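Toy corn and a knife block in the same play kitchen corner?
Home & Family Help > Kids > Play spaces
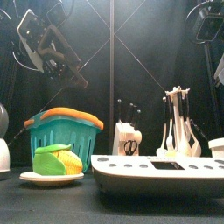
posted by Teresa Sheehan

Ok so trying to sort out a pretend kitchen setup for my niece, she's 3, and for my own kid who is almost 6. Low black table. So far I have the teal basket with the orange rim for all the play food, a plain white plate, the corn (her favorite, the one with the husk leaves on it), and a white knife block with black handles.

The block is my problem. It came in a box of mixed stuff from my aunt and I never got paperwork or a package with it. Want it to look like a real counter but not sure about a few things.

1. Would you leave a knife block out at all with a 3 yr old? Even a play one? My sister says it teaches her to grab the one on my actual counter, which is also white. Fair point I guess.

2. Basket has slots all down the sides. Good for seeing what's in there, but small stuff goes thru. Peas, the little egg halves, gone. Liner? Different basket?

3. How do I clean the corn. Kernels are in a grid with grooves between and there is jam in the grooves. Don't want to wreck the leaves.

Budget is basically nothing. Space is one table and the shelf under it. Thanks, typing this during nap so sorry if it's a mess

Catarina Barreto

Did in-home daycare for 9 years so I've been thru a lot of play food. Quick answers bc I have to go get mine from school.

Knife block. Pull every knife all the way out and look before anything else. Run it along a piece of paper, then along a tomato. If it does anything to the tomato it's a kitchen knife and goes up high, end of story. Hand-me-down boxes are where I found the worst stuff, once a real paring knife in with the tea set. If they turn out to be toys check the tips too, and if the handle caps are the kind that come off. Tug hard. Harder than you think.

Even if they're fine I'd skip the block for the 3 year old. Your sister is right imo. Same color as the one on your counter, kid that age is not going to sort that out. I used one wooden play cutter, flat edge, lives on the cutting board. When the little one's not there, let the almost-6 have the block if you want, and put it away after.

And move your real one back from the counter edge while your at it.

Basket: keep it. Slots are great, crumbs fall out and you can hose the whole thing. Line the bottom with a dish towel folded so it comes a few inches up the sides. Or put the tiny things in a margarine tub and set the tub in the basket. Peas and egg halves I would get rid of for a 3 yr old anyway. If it fits thru a toilet paper tube it's too small, that's the test we used.

Corn: warm water, drop of dish soap, old soft toothbrush. Go along the rows one way and then the other. Leaves, just wipe with a cloth, don't bend them back to get under or they crack where they fold. If any part is fabric or felt then don't soak it. Stand it up on a towel overnight. Jam will come off if you let a wet rag sit on it for ten minutes first.

Henrique Bettencourt

just buy new corn, its like a dollar

Margarida Esteves

Agree with Catarina on most of it. Disagree on the towel in the basket, mine pulled it out every single day and wore it. I cut a piece of that rubbery shelf liner to fit the bottom and it stays put.

Other thing, put less out. We had everything in one basket and they'd dump it and walk off. Now it's a plate with one or two foods on it and the rest goes on the lower shelf. Swap on Sundays or whenever I remember. Mine plays way longer with one ear of corn and a plate than with the whole pile, no idea why.

For the white block, could you put stickers on it? Or paint the base some crazy color so it doesn't match the real one. Wouldn't leave it out with the 3 yr old still, but helps the older kid. Would ask your sister tho, since it's her kid.

Teresa Sheehan

Thank you both!! Doing the tomato thing tonight. Block is going up on top of the fridge till then. Toothbrush on the corn tomorrow, and I have leftover shelf liner somewhere in the garage.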